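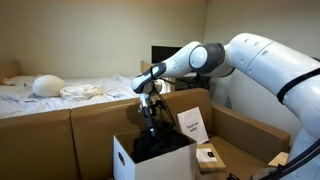
Notebook -- sofa setup, October, picking up after lunch

Carrying on from Renata's page on the box task. I spent the first hour on the descent controller and I'm fairly pleased with it, though I should write down what I changed before I forget (as I did last time, sorry Hubert!). The old version drove to a fixed height above the box and closed, which is fine for blocks and hopeless for anything soft. Now the planner hands over to a guarded move just above the rim, and the move ends on a force threshold. I filter the wrist signal over 60 samples first. Leire thinks that's too many and she may well be right -- it makes the stop feel a bit sleepy -- but with a shorter window I kept getting false contacts from the cable drag.

Perception next. Black cloth is still our worst customer. Depth comes back full of holes on dark fabric, so the segmenter in Metero gets a ragged mask and the grasp point wanders toward the box wall. I went through the log by hand, and frame 1427 is a lovely bad one if anybody wants to see it: the mask runs right out through the handle hole. For now I fill the holes from the rim plane downward and clamp the grasp point to the inner footprint of the box. It's crude, but I can explain it to Lena in one sentence, and that counts for something.

The planner timeout is up to 2000 ms. The sofa back is in the collision model as one long slab, which is too generous near the armrest, and I'd like to split it up before we add more poses there. 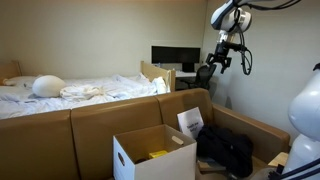 Fingers open over the sofa, yellow item in the box, black cloth on the seat.

To do: retry the filter with Leire's numbers, split the sofa slab, ask Apolinar whether issue 332 (stale transforms after a pause) is fixed on his branch. I'd love to merge that before I touch the handover again.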